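To: Nuria Moges
From: Kidus Shiferaw
Date: 2026-08-18
Re: Warnum tabletop play corner, second report

The wave-pattern walls are up, and opinion remains divided between "lively" and "seasick." Mahlet Tamiru chose the pattern and is not taking questions. The folding chessboard is on the table, along with the small pieces for the sorting activity.
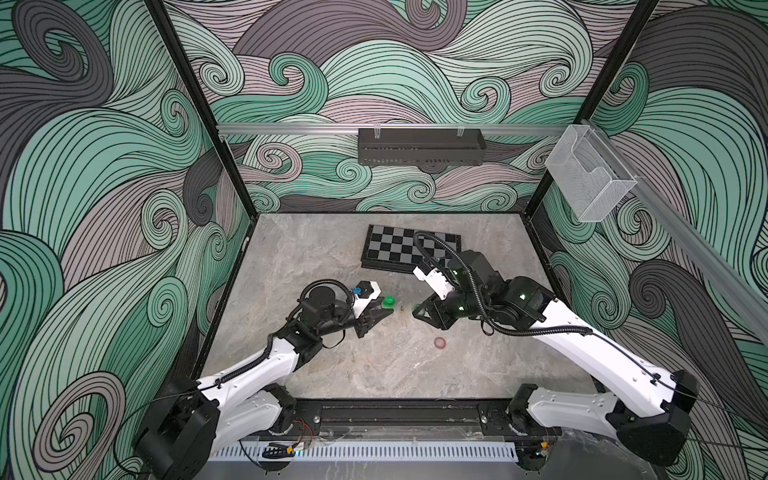
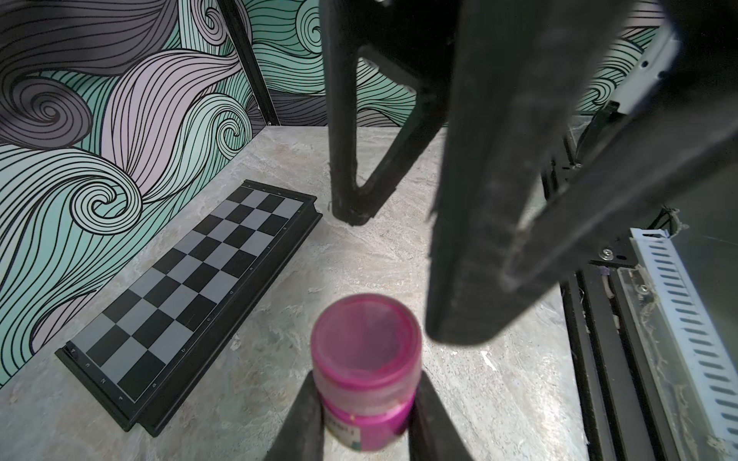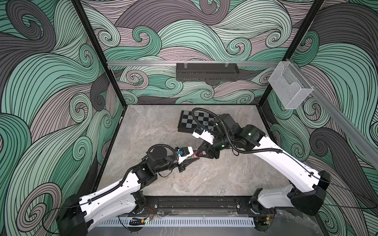
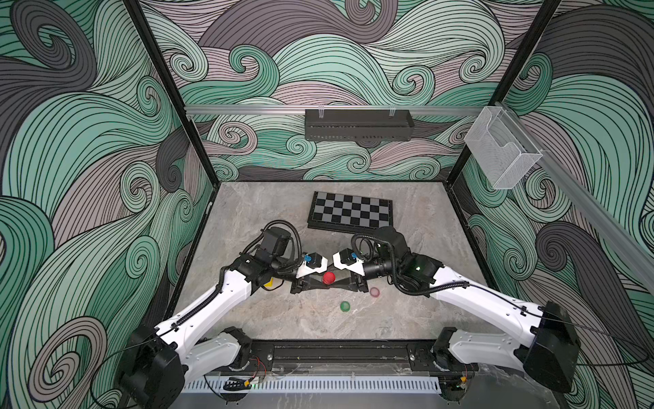

Spending stands at 27 percent of the $3000 grant, most of it on wall covering. Still to do: a storage list, a second board, and a written activity sheet that Şükran Soylu can follow without phoning me. We expect to finish in October, assuming the second board ever ships.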